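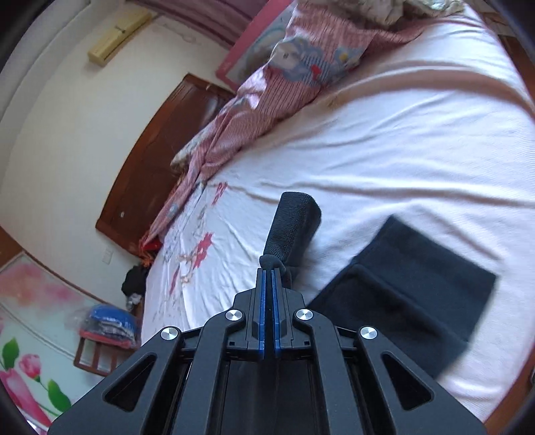 A parent wrote to the Hancombe newsletter in June to ask why the school robotics club spends its time picking up laundry. Their child had joined in the hope of building something that drives about and knocks other machines over, and had come home talking about folds. The letter asked whether this was a proper use of a club that charges a subscription.

I help to run the club and I think it is a proper use. I also think the question is a fair one, so I will try to answer it at some length.

We have 8 members this year. For a long time we entered the Emham league, where each team builds a wheeled robot and pushes blocks into a goal. It is a good competition with clear rules and I have nothing against it. But by the third season our pupils were copying the winning design from the season before, changing the wheels and calling it theirs. They could drive it well. Most of them could not have told you why the arm was the length it was.

The Morgan project is different. The task is to collect examples of someone handling ordinary household things with a two-fingered gripper, held in the hand, so that a robot can later be trained on them. Clothes are the hard part. A block has the same shape wherever you put it down. A shirt does not, and a folded one can come undone if you take hold of only the top layer. Pupils who had never thought about how they pick up a sock had to think about it, and then write it down clearly enough for the next person to do it the same way.

By the end of the spring term they had recorded 622 attempts. Plenty of these were no use. Somebody started too early, or moved too fast, or used their free hand out of habit. The pupils went through every one and threw out the bad ones themselves, and there were real arguments over what counted as bad. Does a garment that lands half unfolded count as put away? They took 20 minutes over that one, and the rule they agreed on was better than the one I had written.

I accept some of the complaint. The work is repetitive, and two sessions of it in a row is too much for a 12-year-old. We lost 2 members before Easter and I think we could have kept them if there had been more to build. The pads on the Grekar fingers wear out, and replacing them should have been a pupils' job from the start. It is now. Next term half of each session will go on making and mending and the other half on recording.

I would not go back to blocks altogether, though. A great deal of what is said about robots in the home comes from people who have never tried to get a machine to lift a jumper. Our pupils have a fair idea of how difficult it is – and when they are told that a robot will soon be doing all the housework, they ask what it does with a sleeve that is inside out.

The subscription stays the same next year. Parents are welcome to come in and try the gripper for themselves.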